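Dament Two-Arm Folding Station

Carkton builds the Dament for laundries and linen rooms where the folding table is the slow spot. It's a bench with a pair of arms mounted on the near side, walls on three sides, and a tabletop at normal working height, so it slides into the place where a folding table used to be and people can walk right up to it. We love this machine, and we've spent enough time around it on real floors to tell you where it shines and where it still needs a person.

What it does

The arms work as a pair. They take hold of a garment at two corners, spread it, fold it and set it aside, then go back to the bin for the next piece. Shirts, towels, pillowcases and scrub tops are its bread and butter. Fitted sheets are not supported yet (we're trying!), and anything with long ties should stay with your hand folders.

At Tuhiwai Linen, where two stations have been running since February, a single Dament folds 900 pieces over a long shift. The best day on record so far was 982, mostly hand towels. An experienced folder is still faster piece for piece, and the crew there will happily show you.

What changes for the crew

This is the part we get asked about most. At Tuhiwai the same people are on the floor as before, but the day is put together differently. One person looks after both stations, keeps the bins filled and clears a snag when an arm stops and asks for help. The others moved to inspection, mending and packing orders, jobs that used to get squeezed in at the end of the day. Several told us their shoulders feel better, and one said she finally gets to fix hems properly instead of sending them out again with a pin in them.

There is a learning curve. Expect the first couple of weeks to feel slower, and let the folders themselves teach the machine your house fold. They know it best. Teaching a new fold takes 9 minutes with the hand controls once you've done it a few times.

Setup and care

The station runs from an ordinary wall outlet. Wipe the table at the end of each shift, keep lint out of the grippers, and change the finger pads every 2000 hours. A Cudness cart locks onto the side if you want finished stacks rolled straight to packing.

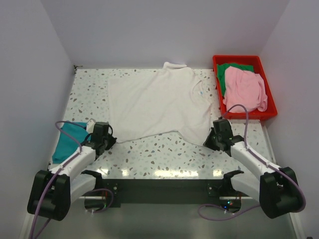

Whites are a good place to start with a new crew, by the way. Pick one kind of garment, stay with it until everyone is comfortable, then add colors and odd sizes as you go.

Comments (3)

pressroom_dot
Does it care if things come out of the bin inside out? Half of ours do.

foldedcorners
We run one. Turn them before they go in, it won't do that for you. Otherwise I've gotten pretty fond of it, and my wrists have too.

eastside linens
Would like to see the hotel towel fold (thirds, then half). That's all we do here.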